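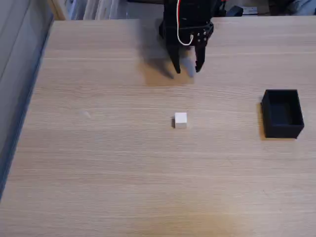

The outdoor warning sirens in Tolbridge are tested in August, in the early evening, and a notice goes up the day before. The test is a good prompt to go over the things at home that you would need if the sirens sounded for real. Start with your kitchen or dining table. Clear a stretch of it, as on the light wooden tabletop here, and lay out everything from your emergency drawer or box so that you can see what is there and what has gone missing. If you don't have a box yet, the tips below will get you started.

Know what the sound means

A steady tone means go indoors, close the windows and find out more. It does not tell you to leave. The town's speakers follow with a spoken message, but in many houses you won't make out the words, especially with a fan or the TV on. Turn on the local radio or check your phone.

Write the meaning of each tone on a card and tape it inside a kitchen cabinet door. Use a thick marker. Pencil fades, and small print is hard to read by flashlight.

Check what you can hear

During the test, stand in the room where you spend the most time, with the windows shut. Then try the bedroom. Houses on the Gulow side of the river are farther from the nearest siren and some people there hear very little indoors. If you can't hear it in the bedroom, keep a battery radio with an alert function on the nightstand and leave your phone's emergency alerts switched on overnight.

Phone settings are worth a look after every big software update. Open the notification menu, scroll to the bottom and make sure the alert switches are still on. Do Not Disturb may or may not let alerts through, depending on the phone, so check that too.

The radio and flashlights

Take the batteries out of anything you use less than once a month. Old batteries leak, and the white crust ruins the contacts. Keep them in a small zip bag rubber-banded to the radio, with the purchase month written on the bag.

If you already have crust on the contacts of an alkaline device, put on gloves, remove the batteries and dab the contacts with a cotton swab dipped in white vinegar. Wipe with a barely damp cloth and let everything dry overnight. A pencil eraser will take off what is left.

Crank radios should be wound for a few minutes every 3 months. The small battery inside goes flat and stays flat if it is left alone for years.

Keep one flashlight in the kitchen and one by each bed. A headlamp is better for cooking or carrying a child down the stairs.

Water and food

Store at least one gallon of water per person per day, for several days. Don't put the jugs directly on a concrete garage floor next to paint or gasoline. A low closet shelf is fine.

For food, buy what you already eat. Plan on up to 2,000 calories a day for each adult and pick things that can be eaten cold. Canned beans, peanut butter, crackers and canned fruit all work. Rotate them into ordinary meals before the date runs out. Pack a hand can opener and try it on a can first. The cheap ones often slip.

Papers

Copy your insurance policy, IDs and prescriptions and put them in a zip bag, squeezing out the air before you close it. Add a list of phone numbers on paper. Add $100 in small bills, as card readers stop working when the power does.

Closing up the house

Walk through once and note every window that sticks. Rub a plain white candle along wooden tracks, or use a dry silicone spray on vinyl ones. Don't use cooking oil, which turns gummy and collects dust.

Find the switch for your furnace fan or air conditioner and put a piece of colored tape beside it. In a smoke or chemical warning you want outside air shut off quickly, and everyone in the house should be able to do it. Five minutes of practice is enough.

Keep a roll of wide painter's tape and a folded plastic sheet with the box. Cut the plastic ahead of time to fit the window of the room you would use, and write the room name on the corner.

When the test is over, put the batteries back in their bag and return the box to the same shelf.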